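Film Studies Project Report: Watching How Faces Grow Old in Grotine

By Viola Donati

1. Subject

My project is about the film Grotine, in which one actress plays the same woman at three ages. I wanted to know how the audience understands that years have passed. Is it the makeup, the voice, or the way she walks? I chose this film because it has no titles on the screen to tell us the year.

2. Method

I watched the film three times. The first time I watched as a normal viewer. The second time I stopped it at each scene of the mother, and I wrote down the minute and what had changed in her. In total I found 47 such scenes. In my printed notes I marked makeup in green, voice in yellow and movement in blue.

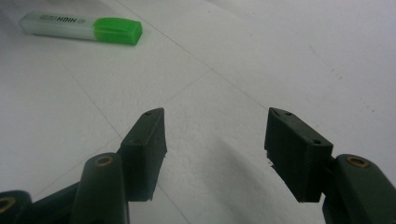

Kelly Tunstall thought that the third viewing should be done without sound, as the voice of the actress is so strong that one stops looking at her hands. I followed this advice, and it changed my results very much.

3. Results

In the first part, the makeup is light and the actress moves quickly, almost always in front of the other persons. In the middle part her face is nearly the same, but she sits down before she speaks. I did not notice this with the sound on. In the last part the makeup is heavy, and for me it is the weakest part. In the close shots at the Han station one sees the work of the makeup artist more than the woman. 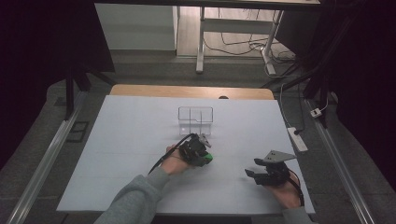 4. Comparison with Prevus

Prevus is an older film by the same director. There the father also gets old, but two actors share the role. The change between them comes in one cut at a dinner, and it is rather brutal. I believe the director was not satisfied with it, and so in Grotine she gave the whole role to one person.
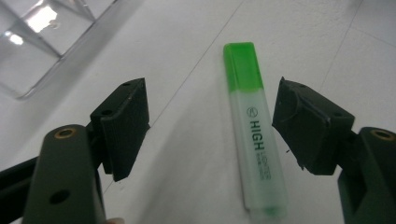 5. Difficulties

The copy in our library has subtitles that arrive late, so some of my minutes may be wrong by a few seconds. I also could not find the short film Gruriso, where the actress had her first role. I would like to see it before I write the longer version in October.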